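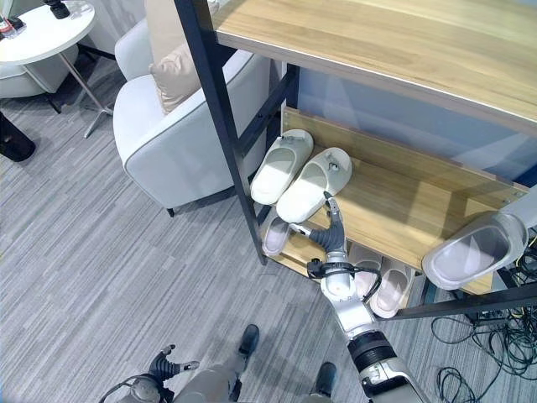
Where should shared slippers be kept so that visitors put them back in pairs?
An open rack beside the seating area, with each color of slipper assigned to its own tier, gave the best results in our project.

Entryway Storage for Shared Footwear
Student project report, Interior Planning Workshop
Piyumi Saha and Kinga Fodor
Submitted 13/09/2022

1. Background

The Galis reading room asks visitors to change into house slippers at the door. Before this project the slippers were kept in a deep lidded chest. Pairs were separated daily, and visitors often took two slippers of different sizes. The host, Blackburn House, asked us to propose a storage arrangement that would need no attendant and no new construction. The building dates from 1876, and fixing anything to its walls was not permitted.

2. Choice of rack

We compared three types of storage: a chest, a set of closed cubbies, and a freestanding open rack. The open rack was selected. It combines light wooden shelves with a black metal frame, and the slippers can be seen by a person who is still standing. The closed cubbies offered a neater appearance, but they hid empty places, and visitors opened several doors before finding a pair.

3. Location

The first floor plan placed the rack next to the door. This caused crowding, as people who wished to sit down while changing had to cross the room in their socks. In March the seating was reviewed and the rack was assigned a place near an armchair, on the carpet.

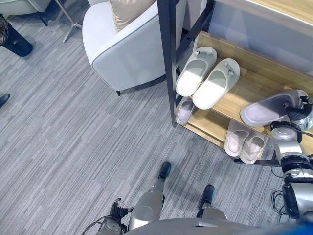

Figure 2. White armchair and slipper rack on the striped carpet.

4. Arrangement by color

White slippers were assigned to the upper of the two tiers, with gray slippers beside them, and the pink ones to the lower. Paired slippers are stored side by side. We did not use printed labels in the final plan. An earlier version had size labels on the shelf edges — these came loose within 2 weeks and were not replaced.

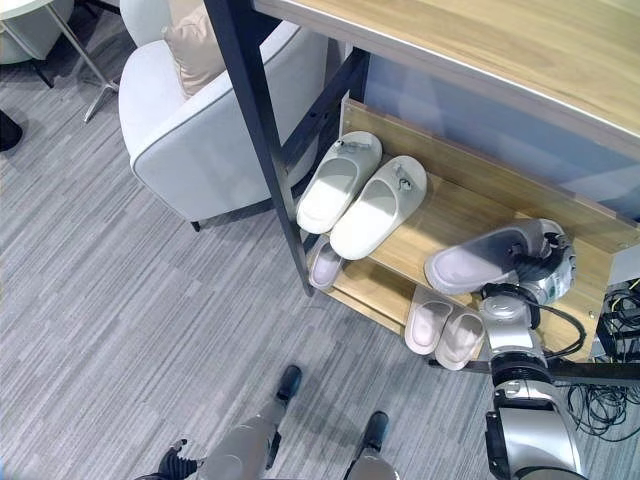
The color rule was recorded on a single card kept at the front desk. Over the trial we logged 151 returns, of which 8 were placed on the wrong tier. Most of these errors involved the gray slippers, which visitors tended to set down wherever space remained.

5. Limitations

The trial covered adult sizes only. Children's slippers are shorter and may slide on a sloped shelf. We also did not study cleaning, although the host has asked that the lower tier be easy to reach with a brush.

6. Recommendations

The rack should remain beside the armchair. Gray slippers should be given a fixed place at the right end of their shelf. A second rack may be considered for winter, when outdoor boots also require space — the boots should be stored apart from the slippers.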